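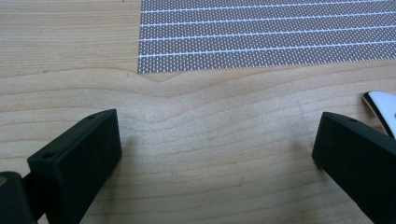
**Chore trial: two-finger grippers manage the bench, struggle with the sheet**

Sivbridge has released results from a February trial of household and light shop-floor chores done by a two-finger gripper. The work was split across 17 tasks, among them sorting fasteners, wiping a counter, folding tea towels and lifting thin, flat stock from a tabletop. Each run was scored as complete, partial or failed, with no human correction allowed once the fingers had closed.

Over some 1300 runs, 73 per cent were scored complete. Rigid items with a graspable side did best. Flat items did worst: perforated sheet, placemats and single pieces of card lying flush on wood were picked up cleanly in 30 per cent of attempts. The usual failure was a fingertip riding over the edge and pushing the piece along the table.

Haltari, which supplied the control software, attributes most of the flat-stock failures to fingertip geometry. Block-shaped pads have a large contact face and hold boxes and jars well, but the lower edge is too thick to get under a thin sheet. A person at the same bench would slide the sheet past the edge of the table and pinch the overhang. The software attempted this on a minority of runs and dropped the piece in most of them.

Colour and surface pattern also had an effect. Strong wood grain near a sheet's border shifted the estimated edge by several millimetres, enough to spoil a grasp. Regular hole patterns caused a similar error, with the system sometimes aiming one row in from the true edge.

Speed remains well short of a trained worker's. Sivbridge did not publish cycle times for the towel task, noting only that it was the slowest of the set.

A second round will use thinner pads machined by Janevski, with a chamfered lower edge and a softer lining. The task list will stay the same, apart from the counter wipe, to be repeated on a laminate surface.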